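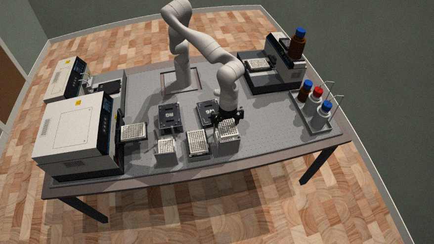
Rendered view: robot arm, microplate, grey table.

Print | E-mail this message
3 shares

[media-install] Re: Velunine, loop point and sync between channels
February 2024

The short answer is that the drift is in the files. I pulled the three channels from the Plolletti master drive and checked them at the frame level. Channels one and three run 1381 seconds exactly. Channel two carries two extra frames of black at the tail, left over from the colour grade. With each player looping on its own clock, channel two falls two frames further behind on every pass, so by mid-afternoon the dancer turns her head on the left wall well before she does on the centre wall.

> We opened Velunine at Lawal with the three Sesidetti players
> set to auto-loop. Sync is fine at power-on and visibly out
> after lunch. Is it the players, the network switch or the
> files? The artist's notes only say "continuous, no gap".
> Also, is the fade to grey at the end meant to be there, or
> is it an artefact of the transfer?

On the switch: it isn't involved unless you have enabled the sync group, and from your description you haven't. Do that once the files are replaced. Set channel one as leader, offset zero, and turn auto-loop off on the other two. The leader will send the restart.

The trimmed channel two is in the shared folder with a new checksum. Please don't re-encode it. The earlier version was re-wrapped at some stage and picked up a different colour tag, so the centre wall may have looked slightly warmer than its neighbours. If your technician has corrected for that at the projector, put it back to neutral first.

The fade to grey is original. It lasts 300 frames on all channels and is described in the installation notes as the "curtain" – the sound carries on underneath it, so the amplifier must not be set to auto-mute.

I would still power-cycle the players each morning until the work comes down in June. Log the offset at closing for the first week and post it to the list. Anything over one frame with the sync group on and I'd want to look at the firmware version.

2 comments | Reply to list | Print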